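Print this page | E-mail this page | Shares: 2

Katville Community Meals Programme
Progress report to the Vieira Fund
Reporting period: July to 30th December

1. Purpose of this report

This report sets out progress made by the Katville Community Meals Programme during the second half of the grant year. It covers delivery, premises, training and expenditure, and notes two matters on which the Fund's agreement is sought. It should be read alongside the financial return, which has been sent under separate cover.

2. Delivery

The programme's main commitment under the grant was to open a second weekly lunch at the Dusach site, in addition to the established lunch at Katville. The Dusach lunch opened later than planned, as the gas supply to the kitchen did not pass its first inspection and the contractor could not return until the following month. Once open, it ran every week without interruption. The room seats 60 and was full on most occasions by the end of the period.

Take-up among older residents living alone, the group named in the original application, has been good at Katville and slower at Dusach. Staff believe that the bus timetable is the main cause. The last convenient service leaves before the meal has finished, and several guests have asked for their pudding to be wrapped so that they can catch it. The programme has written to the operator and awaits a reply. In the meantime the Dusach lunch has been moved forward by half an hour.

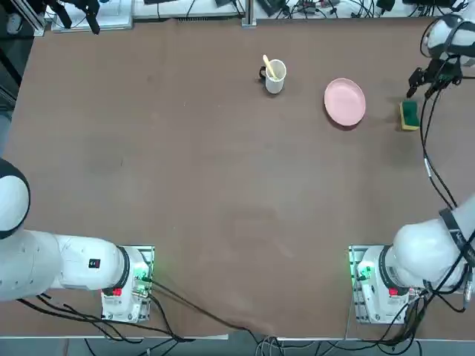
Cookery sessions for people recently discharged from hospital form the second part of the grant. Each course is short and deals with meals for one: soups, eggs, porridge, a simple stew. The sessions assume very little equipment, and most of the recipes can be managed with one pan and the sort of things already in a cupboard – a mug with a wooden spoon standing in it, a plate, a sponge for the washing-up. Of those who enrolled, 23 completed the full course. The target in the application was higher, and the shortfall reflects the difficulty of asking people to commit to a fixed time while they are still attending clinics. From the next course onwards, participants will be able to join at any session.

3. Premises and equipment

The Dusach kitchen now has a second sink, a larger refrigerator and new shelving in the dry store. The refrigerator was bought from Bilasport at a lower price than that quoted in the application, and the saving was put towards the shelving. The floor by the back door remains uneven and is a concern in wet weather. The landlord has accepted responsibility for the repair but has not given a date for it.

At Katville, the dishwasher failed twice and was repaired under warranty on both occasions. No lunches were cancelled, although on one of those days the meal was served on paper plates.

4. Expenditure

Spending is within budget overall. Food costs rose during the autumn and were met by a reduction in printing. The programme requests permission to carry forward an underspend of £800 on the training line, for use on food hygiene certificates in the coming period.
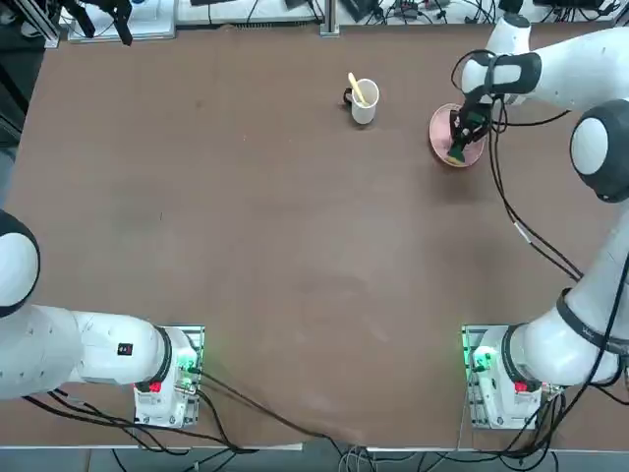

Lợi Phan asked that the report should record a view put forward strongly at the last guests' meeting, namely that the Dusach lunch is valued as much for the hour afterwards as for the food, and that any plan to let the room to another group straight after the meal would be a mistake. The programme shares this view. The landlord has raised the possibility of an afternoon letting, and the programme would ask the Fund to support a small increase in the rent so that the room can be kept until four o'clock.

5. Next period

Work will continue on the bus timetable, the back door floor and the revised cookery course. A new menu for the colder months is already in use at Katville and will be taken up at Dusach once the cook there has returned from leave. The Fund's officers are welcome to attend either lunch, with a day's notice for catering purposes.

Decisions sought: carry-forward of the training underspend (section 4); increase in the Dusach rent (section 4).

Print this page | E-mail this page
This website uses cookies. By continuing to browse you accept their use.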